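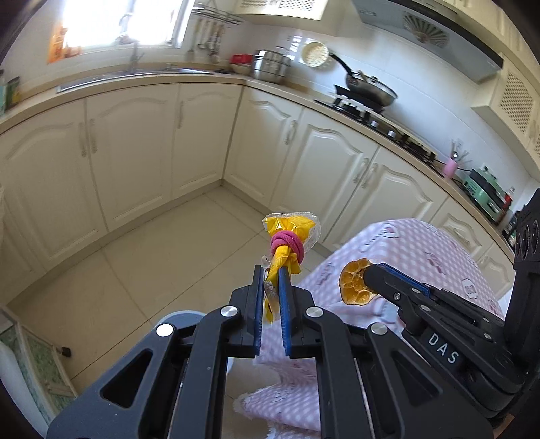
Abb. 7.1: Handgeführter Greifer mit zwei Backen und blauen, geriffelten Belägen. Zwischen den Belägen eine Snacktüte, die am Hals zusammengedreht und mit einem rosa Haargummi verschlossen ist.

Kapitel 7
Der Handgreifer: Einrichten, Pflegen, Instandsetzen

Lernziele

Nach der Bearbeitung dieses Kapitels können Sie
die Backen eines Parallelgreifers auf Gleichlauf prüfen und einstellen,
verschlissene Beläge erkennen und austauschen,
das Spiel in den Gelenken beurteilen,
ein Wartungsblatt vollständig führen.

7.1 Einführung

In den Kapiteln davor haben wir den Greifer als ein Teil der Anlage betrachtet, das eine Kraft und einen Weg hat. Wer mit dem Gerät jeden Tag arbeitet, lernt es von einer anderen Seite kennen. Er merkt, dass die linke Backe etwas früher kommt als die rechte. Er merkt, dass eine Tüte, die im Mai noch sicher gehalten wurde, im Sommer aus den Belägen rutscht. Von solchen Beobachtungen handelt dieses Kapitel.

Als durchgehendes Beispiel dient uns der Handgreifer Trarkard, wie er in der Lehrwerkstatt Brallurden verwendet wird. Die Werkstatt führt ihre Geräte mit Inventarnummern, und das Gerät, auf welches sich die Messwerte in diesem Kapitel beziehen, hat die Nummer 773. Die Angaben sind nicht ohne Weiteres auf andere Bauarten übertragbar. Die Reihenfolge der Arbeiten ist es aber meistens schon.

Abbildung 7.1 zeigt einen Griff, der für die Prüfung sehr geeignet ist. Eine in Kunststoff verpackte Ware ist glatt, sie gibt nach, und ihre Form ändert sich beim Schließen der Backen. Der zusammengedrehte Teil der Tüte hängt zwischen den Belägen nach unten. Rechts ist ein zweiter Greifer zu sehen, der eine getrocknete Orangenscheibe an der Spitze hält. Beide Gegenstände verlangen vom Bediener ein verschiedenes Gefühl: Die Tüte verträgt viel Druck am Hals, die Scheibe kann brechen.

7.2 Vor dem Beginn der Arbeit

Legen Sie das Gerät auf eine helle, saubere Unterlage. Kleine Schrauben gehen auf einem dunklen Tisch leicht verloren, und eine Schraube mit falscher Länge kann das Gelenk blockieren. Bei einem angetriebenen Gerät wird zuerst die Versorgung getrennt. Bei einem Gerät, das nur mit der Hand betätigt wird, genügt es, den Griff zu entlasten und die Backen ganz zu öffnen.

Bereitzulegen sind:
ein Innensechskantschlüssel in passender Größe,
eine Fühlerlehre,
ein fusselfreies Tuch und Isopropanol,
ein Paar neue Beläge,
das Wartungsblatt des Gerätes.

Frau Ruppert, die in Brallurden den Grundkurs leitet, verlangt von ihren Gruppen, dass das Wartungsblatt vor dem ersten Handgriff ausgefüllt wird, und zwar mit dem Zustand, in welchem man das Gerät bekommen hat. Diese Regel übernehmen wir für alle Übungen des Kapitels.

7.3 Gleichlauf der Backen

Bei einem Parallelgreifer sollen sich beide Backen um denselben Weg zur Mitte bewegen, und die Flächen sollen dabei parallel bleiben. Schließen Sie die Backen langsam, bis sich die Beläge gerade berühren. Halten Sie das Gerät gegen das Licht. Ein gleichmäßig schmaler Spalt, der dann auf der ganzen Länge verschwindet, ist richtig. Bleibt der Spalt an der Spitze offen, während die Beläge hinten schon drücken, so steht mindestens eine Backe schief.

Die Einstellung geschieht an den Schrauben der oberen Hebel. In der Abbildung sind dort drei runde, silberne Schraubenköpfe erkennbar. Lösen Sie immer nur eine Schraube und nur so weit, dass sich der Hebel mit leichtem Druck verschieben lässt. Danach wird sie wieder angezogen und der Spalt neu geprüft. Anfänger lösen gerne alle Schrauben zugleich, und dann ist die ursprüngliche Stellung nicht mehr zu finden.

Merksatz: Eine Schraube lösen, einstellen, festziehen, prüfen. Erst dann die nächste.

7.4 Die Beläge

Die Beläge tragen Rippen, damit sie auch auf Folie einen Halt finden. Auf den Rippen sammeln sich Fett, Staub und Abrieb von der Verpackung. Ein verschmutzter Belag verhält sich fast gleich wie ein verschlissener, deshalb wird zuerst gereinigt und dann beurteilt. Man wischt entlang der Rippen und nicht quer zu ihnen.

Ein Belag ist zu wechseln, wenn die Rippen in der Mitte flacher sind als am Rand, wenn sich eine Ecke abhebt oder wenn das Material Risse hat. Es werden immer beide Beläge gewechselt. Ein neuer und ein alter Belag haben eine verschiedene Dicke, und die Mitte des Griffes verschiebt sich dadurch zur Seite.

Für das Gerät 773 wird der Belag Erkano mit der Bestellnummer 3958 verwendet. Nach dem Aufkleben bleibt der Greifer 18 Stunden unbenutzt liegen, die Backen sind dabei geöffnet.

7.5 Spiel in den Gelenken

Fassen Sie eine Backe zwischen Daumen und Zeigefinger und bewegen Sie sie quer zur Schließrichtung. Ein kleines Spiel ist nötig, sonst klemmt das Gelenk. Hört man aber ein Klicken, so ist entweder eine Schraube locker oder die Buchse ist ausgeschlagen. Ziehen Sie zuerst die Schraube nach. Wenn das Klicken bleibt, muss die Buchse ersetzt werden; das Verfahren ist im Abschnitt 7.8 beschrieben.

Die Gelenke werden trocken betrieben. Öl gelangt früher oder später auf die Beläge, und von dort auf die Ware.

7.6 Übung zum Einstieg

Arbeiten Sie zu zweit. Eine Person greift eine verschlossene Tüte am Hals und hebt sie an, die andere beobachtet die Beläge von der Seite und notiert, ob die Tüte wandert. Wiederholen Sie den Versuch mit gereinigten Belägen und tragen Sie beide Ergebnisse in das Wartungsblatt ein. Die Gruppen im Kurs Flores führen die Übung zusätzlich mit einer getrockneten Obstscheibe durch und vermerken, bei welcher Stellung des Griffes sie sich durchzubiegen beginnt.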